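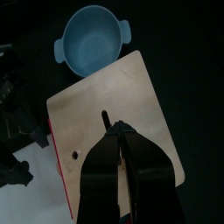 Duarte Antunes wrote to ask whether the round hole is only for decoration, because his daughter puts everything through the slot and never looks at the hole. We answered him that both openings are for playing, and that many children discover the second one later.

Pritedura Slot and Cup Set
Item no. 2188
Sold by Carrilho
Page last changed: May 13, 2021

The Pritedura set is made for small hands that like to put one thing inside another thing. The main part is in light wood with a matte finish, and the corners are rounded. It has a long slot and a small round hole. Together with the wood come plastic parts in clear colors, so that the child can find them quickly on the table or on the floor.

The set has 16 pieces. It is suitable for one child alone, and it also works well for two who take turns. We have sold it to families and to day care rooms, and both use it in quite different ways. At home it is mostly the slot which gets the attention. In the day care rooms the cups and pots go first to the play kitchen and the wood stays on the shelf until somebody brings it back.

What the parts are like

The pot is light blue plastic, round and open, with two small rounded handles on the rim. The handles are short, so a child usually takes the pot with both hands. It is a toy and must not be put on a stove or in a microwave.

The cup is red plastic with a white rim. Long pieces can stand upright in it.

The container is red and its lid is light blue. The lid is pressed on and does not turn. With a new set it can be a little hard to open, and an adult should help the first times.

The small pieces do not all have the same size. Some go easily through an opening and some must be turned before they fit. Please try them once yourself before you give the set to the child. You will then know which ones are the difficult ones.

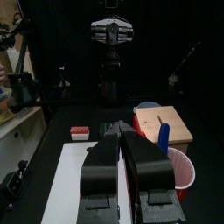 Light wooden box with the red cup in front and small pieces beside it.

Care

Wipe the wood with a cloth that is only slightly damp, and let it dry standing on its side. Do not leave it in water. If the wood gets a pencil mark, a normal white eraser takes most of it away. The plastic parts can be washed by hand in warm water with dish soap. We do not recommend the dishwasher, as the lid can lose its shape.

If a piece gets stuck in the slot, do not push it with a knife. Turn the wood over and knock on it softly with the flat hand.

Safety

Not for children under 3 years. The set contains small parts which can be swallowed. An adult should be near when it is used. Put the pieces away when the play is finished, the small ones inside the closed container.

Spare parts

Lost pieces can be ordered one by one from our Drerkwood store. Write the item number and the color of the piece, and please add a photo if you are not sure about the name. Cups and lids are normally in stock. For the wooden part there is a waiting time of 2 weeks.

The older Prostex set looks similar, but its lid is wider and does not close our container. Please do not order from the Prostex list for this set.

Warranty is 2 years from the day of purchase. Keep the receipt. Questions about orders and returns are answered by Belmiro Calado at the Drerkwood store.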